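About Skerero – Our Story

214 shares | 4 comments

We get asked fairly often what the word Skerero means, and I'm sorry to say it doesn't mean anything at all. It was the name painted on the side of the old grain store when we took over the lease, and the sign was too high up to reach with the ladder we had. By the time we owned a better ladder, people were already saying "I'm going over to Skerero on my lunch hour," and so we kept it. The sign has been repainted twice now, in the same green both times.

We are a small language school for grown-ups. We teach Lithuanian, Italian and Portuguese, mostly in the evenings, to people who have jobs and children and gardens and have somehow decided to learn a language on top of all that. The first class had to share one textbook and a very loud radiator. These days we have 69 students on the books in a usual term, spread over two buildings, and the radiator has been seen to (mostly).

The Lithuanian course came first. It grew out of a shelf of books and notebooks left to us by the Kazlauskienė family, and the front classroom is still called the Kazlauskienė Room in their honor. Visitors have a go at saying it when they come through the door, and we're always happy to help, slowly, as many times as it takes. The notebooks are full of verb tables in purple ink, with recipes on the backs of the pages, and every new group ends up cooking the beet soup from one of them sooner or later. It takes most of an afternoon and it stains everything, so wear an apron.

Italian arrived a few years later, and Portuguese after that, when a group of beginners asked so nicely and so often that we gave in. Those two are taught at Gronda, our second building, across the yard. Gronda is an Italian word for the eaves of a roof, and the building has very wide ones – you can stand under them in a proper downpour and finish your conversation, and plenty of conversations have been finished there that should have ended at nine o'clock when class did.

Our classes are kept small. We take up to 35 people for the open lectures in February, but a regular class is much smaller than that, and everybody gets a chance to talk. We do a lot of talking! There is grammar too, and homework, and we won't pretend otherwise, but we'd much sooner hear you order a coffee badly out loud than see you fill in a perfect worksheet. If you have been away from school for a long time, please don't let that worry you. Many of our students hadn't opened a workbook in years before they came to us, and a good number of them are now the ones helping the beginners with their endings.

Then there's Sasa, our little newsletter, which began as a single folded sheet with class times on it and has grown a crossword, a letters page and a long-running argument over how to translate the word "cozy." We print 100 copies each term and leave them in the library, the bakery and the dentist's waiting room. If you'd like one mailed to you, leave your address at the desk. Back issues are kept at Gronda and you're welcome to read them there, though please put them back in order.

New students can join at the start of any term. Come and sit in on a class first if you like – there's no charge for that, and you don't have to say a word unless you want to. The desk is open from four in the afternoon, and the kettle goes on soon after.

4 Comments

lindenrow: I took beginner Italian at 70 and I'm still going. Best thing I've done in years. My grandchildren are sick of hearing me name the vegetables.

Petra_K: Is the beet soup recipe in one of the old newsletters? I lost my copy when we moved.

skerero_desk: Hi Petra, yes, it's in one of the spring issues. Stop by and we'll copy it for you.

mapleandash: Any plans for a morning class? Evenings are hard for me with my shifts, but I'd love to try the Portuguese.

skerero_desk: We've had a few people ask for mornings, so do put your name on the list at the desk and tell us which days suit you. If enough of you can manage the same one, we'll gladly open up a room at Gronda.
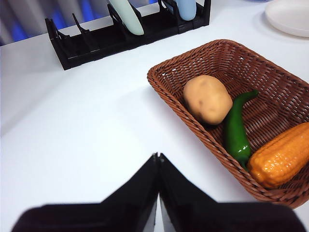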